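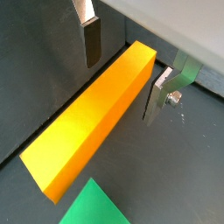

A long rectangular block, yellow on its top face and orange along the side.

Preparing and submitting a colour sample for the Orwood Heritage Streetscape

Owners of buildings within the Orwood Heritage Streetscape must obtain written approval before repainting any surface visible from the street. This page explains how to prepare a colour sample and lodge it with the Streetscape Office. Interior repainting does not require approval.

Before you begin

Confirm that your property falls within the Streetscape boundary. Both sides of Wanyama Street are included, as are the laneways behind it as far as the Plollilham rail bridge. Owners of corner properties should telephone the Office, as the side elevation may be assessed separately.

You will need the paint manufacturer's colour name and code, a sample pot of each proposed colour, a primer suited to the surface, and a flat offcut at least 15 centimetres wide for each colour.

Step 1. Prepare the offcut

Sand the face lightly and wipe away all dust. Apply one coat of primer and leave it to cure for the period stated on the tin. Where the building surface is rendered masonry, a primed fibre cement offcut is acceptable.

Step 2. Apply the colour

Apply two full coats in the same direction. Do not thin the paint. Gloss level alters the apparent depth of a colour, and samples must be finished in the same sheen that will be used on the building. Allow the second coat to harden overnight.

Step 3. View the sample on site

Hold the sample upright against the wall it is intended for and look at it from the opposite footpath. Repeat this in the early morning and again after 4 pm. Strong yellows and oranges should also be viewed under cloud. A face in full light and a face turned away from it can look like two separate colours, particularly on deep window reveals and verandah posts.

Step 4. Label and lodge

Write the property address, colour code, sheen and intended location (for example, "fascia" or "front door") on the back of each offcut. Deliver the samples with Form 17 to the front counter. Samples sent by post must be wrapped so that the painted faces do not touch.

Fees and assessment

The lodgement fee is $115 per property, regardless of the number of colours. Assessment takes up to 10 working days. Applications lodged in June may be held over until the end-of-year closure of accounts is complete.

Balthasar Riedl, Streetscape Officer, assesses all residential applications. Commercial premises and signage are referred to Benito Prieto.

If a colour is declined, the Office will state the grounds in writing. One revised sample may be submitted without a further fee. Approved samples are retained by the Office until the painting has been inspected, after which they may be collected from the counter.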